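Course handout 3: Choosing an arm kit for table tasks
August - by the lab instructor, Medve
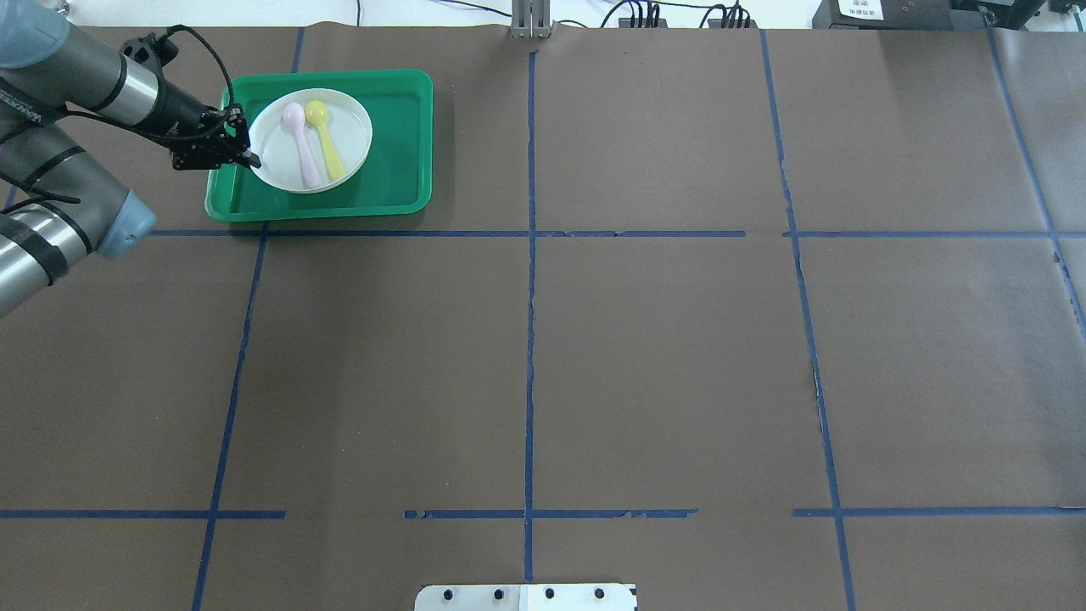
What do we pay for when we buy the Bosero kit? The price covers the arm, the gripper, the control software and 26 months of support. Training is sold apart, by Pivley.

Points for your review:

The basic package costs 3000, and each extra pair of fingers costs 40. Please put both in your table, also if you plan to use one pair only.

Light things such as a plastic spoon in a bowl are a good test of a gripper. A wide rim is easier than a thin handle - write down which one you asked the arm to take.

Compare with the Burkia offer, where support is paid by the year. Bring your table on Saturday.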